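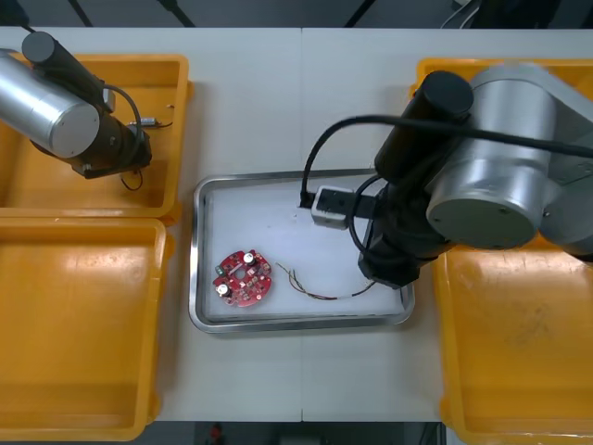
Sorting cell, both arms over the table, parts in the center tray.

Pre-purchase inspection, Trinbridge line - my notes for the February budget

1. Cable slack on the arms: OK for now. I'd still put 2 spare cable sets on the order, they take forever to arrive.

2. Table panels level at the seam: OK. Ran my hand over it twice, couldn't feel a step.

3. Tray and liner: FOLLOW UP. Greer Dunbar wants liners bought by the pack of 30 and I'm all for it! Hadov quoted us $339, shipping included.

4. Clearance between arm and bins: OK, but look before you buy anything taller. I nearly ordered deep bins last year (my fault, I never measured).

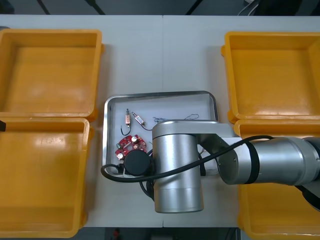 Item 4, arm reaching across a bin to the boards in the tray.

5. Emergency stop within reach: OK from both sides.

6. Bin condition: REPLACE. Scratches, specks and grime down in the bend of the plastic. A new set plus spare finger pads from Sullia comes to around $1477, and I'd like that in this round.
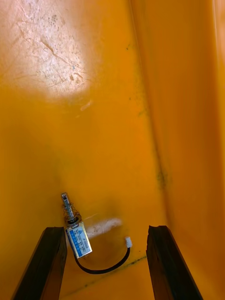 Siiri Laur: I'd hold off on the new bins until we've tried a proper scrub, and put the money toward finger pads first. Can you split item 6 into two lines so I can sign one of them now?

Sure - splitting it this afternoon, pads go on top.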